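The Recipe for Four Thousand

Aug 19, 2020
By Dean Clegg

Ghazala Lodhi had been writing down her mother's recipes since June, and by the middle of August she had got as far as the lentils, which was further than anyone in the family had expected.

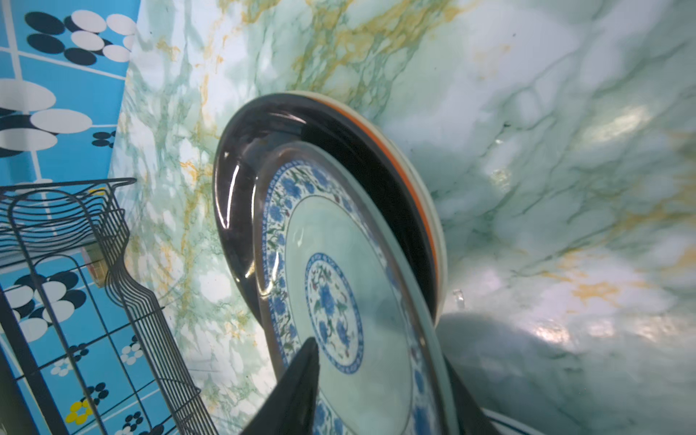 The trouble was that her mother had never measured a thing in her life. Her mother cooked by the handful and the pinch, and by a certain chipped blue cup that had come with her when she moved to Prellthorpe and had gone missing in the second house. "How much is the cup?" Ghazala would ask over the phone, and her mother would say, "The cup is the cup," and then want to know whether Shabnam was eating properly.

Shabnam was eating very properly. Shabnam was fifteen and had appointed herself official taster, and she gave her verdicts from the back step with the bowl on her knees and the cat leaning hopefully against her shin.

"It's nice," she said, about the lentils.

"Nice like Grandma's?"

Shabnam thought it over for longer than Ghazala would have liked. "Nice like somebody who has met Grandma," she said.

So Ghazala called Sobia Zaidi, who had lived next door to them in the old days and who had, as a girl, practically grown up at their table. Sobia was delighted to be asked. She talked for most of an hour, about the winter the pipes froze, and the wedding where her mother's cousin Mehwish Bhutto had cooked for half the town out of two borrowed pots, and a boy named Kiani who used to come by selling onions and stay for lunch (he owned a whole string of shops now, if you could believe it). Ghazala stood at the stove with the phone tucked under her ear and a pencil in her hand, and wrote down nothing at all, and enjoyed herself very much.

"But the lentils," she said at last.

"Oh, the lentils!" said Sobia. "Well, she always burned the garlic, you know."

Ghazala put down the pencil. "She did not."

"Every time. She'd put it in the pan and come to the fence to talk to my mother, and we'd all smell it, and she'd go running. I thought that was how you made them. I still do it. I go and stand in the yard."

That evening Ghazala heated the oil, dropped in the garlic, and went out to the back step. Shabnam moved over to make room, and the cat moved too, with less grace. They talked about school, and whether the plum tree wanted cutting back, until the smell came drifting through the screen door - dark and a little bitter and so familiar that Ghazala forgot for a moment to get up.

"Mom," said Shabnam. "Mom, go!"

She went running. Later, under the heading for lentils, she wrote: garlic, four cloves, and then, after chewing the pencil a while, one conversation, medium.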